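4. Marble in the domestic kitchen

4.1 From the dairy to the counter

The use of marble in rooms where food is prepared is older than the fitted kitchen. In the houses covered by this study, the stone first appears in dairies and cold larders, where it was valued for staying cool to the touch. The earliest written record we found is an estate account of 1771 from Worncombe, which lists payment for "one slab of vein'd marble, for the butter." The same account lists no stone for the main kitchen, where the work surfaces were scrubbed boards on trestles.

This division between the cold room and the hot room lasted for a long time. Of the 23 household inventories we examined, most place marble only in the dairy, the larder, or a pastry room set on the north side of the house. Where a slab does appear in the main kitchen, it is usually small and movable, and the inventory groups it with tools such as rolling pins and molds. It was treated as equipment. A clerk making a list of fixtures would not have thought to include it, and a family leaving the house might take it with them.

The change from movable slab to fixed counter came with piped water and built-in cabinets. Once the sink was fastened to the wall, there was good reason to carry the surface beside it in the same material and at the same height. The builders' books kept at Worncombe show this happening in stages. Slate was used first next to sinks, then tile, and marble came last, often salvaged from washstands. In two of the kitchens we visited, the old washstand pieces are still in place, and their rounded front corners now meet in the middle of the run.

4.2 Staining, etching, and the views of owners

Marble is a soft and porous stone made mostly of calcite. Acids such as lemon juice, vinegar, and wine dissolve the polished surface and leave a dull mark, which the trade calls an etch. Oils and colored liquids may also soak into the stone and leave a stain. The two kinds of damage are often confused in household advice, and the confusion has practical results. A stain can often be drawn out with a poultice. An etch must be polished away, and repeated polishing lowers the surface.

Owners interviewed for the study differed sharply in how much this troubled them. Those who had inherited a marble surface tended to accept its marks and in several cases could say what had caused them. One described a ring near the stove as "the Easter ring" and did not want it removed. Those who had paid for a new surface were more likely to use boards, mats, and trays, and more likely to report regret. The age of the owner made little difference in our interviews. The age of the stone mattered a good deal more.

Sealers were widely used and widely misunderstood. Most products sold to households slow the entry of liquids into the stone but do nothing to prevent etching. Several owners had been told otherwise at the time of sale. The Hunum workshop, which supplied and repaired stone in four of the houses, now gives buyers an unsealed sample to keep in the kitchen for a month before they place an order. According to the workshop's own records, about 6 in every 100 buyers then choose a different material — a figure the workshop regards as a success.

4.3 Marble on the wall

The backsplash has a separate history. A vertical surface takes no cutting or rolling and holds no standing liquid, so the practical case against marble is much weaker there. It must still face steam and grease, and behind a stove it must face heat. Early examples in our area are plain upstands a few inches high. They protected the plaster and little else.

Full-height marble arrived later, when thinner cutting made it possible to cover a wall without overloading it. It was at this point that owners and designers began to treat the counter and the wall as a pair. Three approaches can be identified. In the first, one stone is used for both, sometimes with the veining carried from the horizontal to the vertical surface. In the second, the counter is stone and the wall is plain tile or paint. In the third, two marbles of strongly different tone are set against each other, commonly a pale stone below and a dark one above.

The third approach is the least studied. The Jireš survey of apartment interiors, begun in January and still under way when this paper was prepared, found it mainly in narrow kitchens with a single run of cabinets. Residents gave mixed accounts of it. A dark wall hides splashes of oil but shows the white deposit left by hard water, and a pale counter shows crumbs and coffee but not flour. Several residents said that they cleaned the wall more often than they had expected to.

Open shelving adds a further element. A shelf fixed to a stone wall requires drilling, and the fixings cannot be moved later without leaving a visible hole. For this reason the shelf line tends to be settled early and kept. Wood is the usual choice, and its warmth of color is often given by designers as a reason for placing it against a dark stone. The objects kept on such shelves are mostly small goods in daily use, left in their own packaging. Our inventories from the older houses show a similar habit, with jars and boxes kept in reach of the slab.

The combination of pale counter and dark wall is also now common in computer-rendered kitchens. The Vuvell collection of digital interiors includes a number of them, and Figure 2 is drawn from that source. Rendered stone follows fashion closely and does not age. It carries no etches, and it may come to shape what buyers believe a marble kitchen should look like.

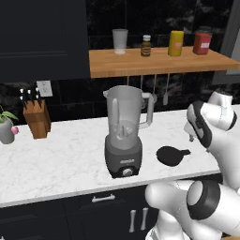
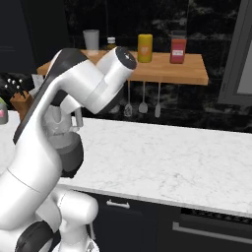
Figure 2. Two computer-rendered views of one kitchen with a marble countertop and a shelf behind it. Vuvell collection, accessed October 22, 2018.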